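Chapter 4
Organizing Community Services for Older Residents

Most local services for older people begin in a shared room: a library annex, a parish hall, a meeting room lent by the town. The choice of room shapes what can be offered in it and who will come. 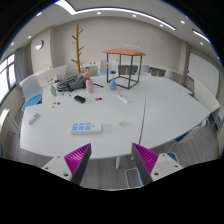
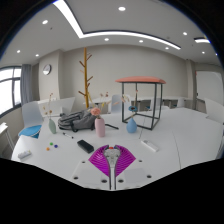

Tabletops in use.

This chapter examines how small communities plan, staff, and pay for day services for residents over the age of 60. It draws on two districts. Biltlow, with a population of 2864, runs one weekly lunch and advice session. Dustard shares a coordinator with the neighboring district of Ulloa and offers transportation between the two.

Section 4.1 reviews the assessment of local need. Luminița Mihăilă's survey of Biltlow households is used throughout, and students should read its summary before continuing. Section 4.2 covers staffing, training, and background checks. Section 4.3 turns to budgets, including the grant of 400 dollars a month under which the Dustard service operated in its first year.

The final section considers a disagreement in the field. Aleksi Hämäläinen has argued that services should be open to all adults, while planners in Lornitz have kept a strict age limit. Both positions are set out in full.

Key terms: catchment area, outreach, referral, respite care, unmet need.

Review questions appear at the end of each section.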